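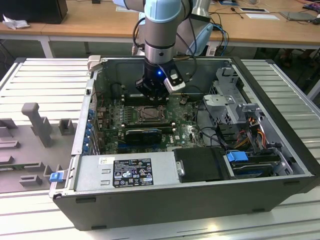
Slide 4. Okay, so, where the examples come from!

Say hi to the Guvwood bench. We do all our collecting here, on old desktop towers, lid off, laid on their side. The arm comes down from above, and every time it goes for something in the case we save that run: the camera view, the joint readings, what the gripper was told to do.

We're at 268 runs so far. (Pause, let them groan. Yes, that's small. Jateck asked for more and they'll get more.)

Talk about the memory slots. They sit close together, the fingers need room, and there's a whole CPU socket right in the neighborhood that I'd really like us not to touch. So I start the arm from 3 different heights over the board, and I move the case a little between runs, otherwise the model just learns where my table is.

Bad runs: 26 of them. I keep them, with a label. Someone always asks about this one, so say it before they do.

Mention the wires too. Power wires never lie the same way twice, and I used to tidy them up. Stopped doing that in May. The Stultholm people open whatever case comes in the door, and those aren't tidy.

Next slide is the labeling tool. Check the clock, skip it if we're past the half hour.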